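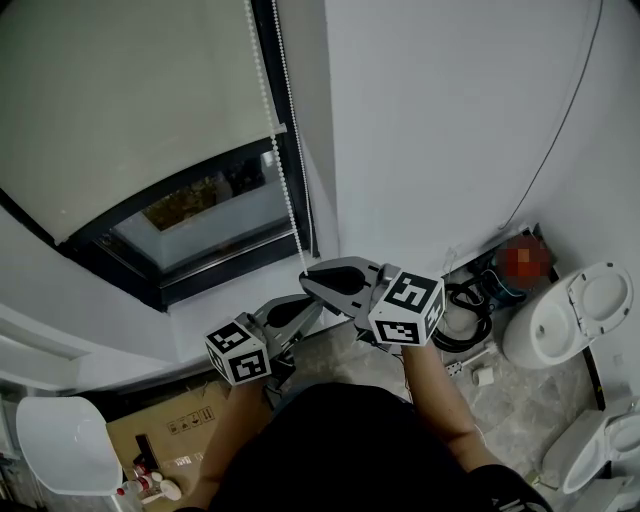
The bathroom window, with the beige roller blind partly lowered.

Residential Services > Housekeeping > Interviews

August
By the Residential Services Office

The small bathrooms at Gesstead receive less attention than the kitchens, and the housekeeping supervisor would like that to change. She oversees 432 of them across the Burkidel properties and has done so for nine years.

"Residents report a leak the same day," she said. "A blind that no longer rolls evenly may go unreported until they move out."

Blinds are now part of each inspection. Staff lower the blind fully, raise it halfway and check that the bead chain runs freely on both sides. Sills are wiped afterward with a damp cloth. The supervisor asks that chains never be pulled at an angle — a habit she blames for most of the 200 replacements ordered last year.

Floors come next. "Hoses should be coiled and hung up, and power strips belong outside the bathroom," she said. "We write that in every notice."

The toilet is cleaned last, and each visit is allotted about 2 minutes for the written record. Revised checklists will be issued to Lastutum staff on Monday.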